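Warkley Opens Furniture Reuse Center in Pritetbridge

PRITETBRIDGE, July 2022 — Warkley, the nonprofit home goods exchange, has opened a furniture reuse center in the Wudgate district. The center takes in used tables, chairs, desks and shelving from households and offices and passes them on to residents at low cost.

The new site replaces a smaller storage unit that Warkley had used for 4 years. It has a drop-off area, a repair room and a sales floor that is open to the public 2 afternoons a week. Furniture can be dropped off without an appointment. Pickup of large items is available within Pritetbridge for a flat fee.

Warkley ran a trial at the site in May, when 80 households took part. Dining and kitchen tables were the most requested items, followed by bed frames and desks.

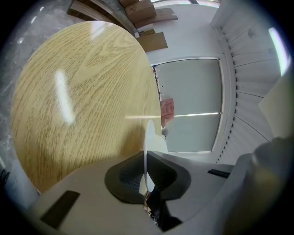
A round wooden table, with cardboard boxes behind it. Credit: Warkley

"People moving into their first apartment often need a table before they need anything else," Warkley said in a statement. "We would like that table to come from a neighbor."

The center expects to place 1,000 pieces in its first year. Items that can't be repaired will be taken apart for parts — screws, hinges and sound lumber are kept for use in the repair room. Upholstered pieces must be clean and free of tears. Mattresses, cribs and large appliances are not accepted.

Opening costs were covered by a grant from the Pîrvu Fund, which also pays for the delivery van. Price lists and drop-off hours are posted at the Wudgate entrance.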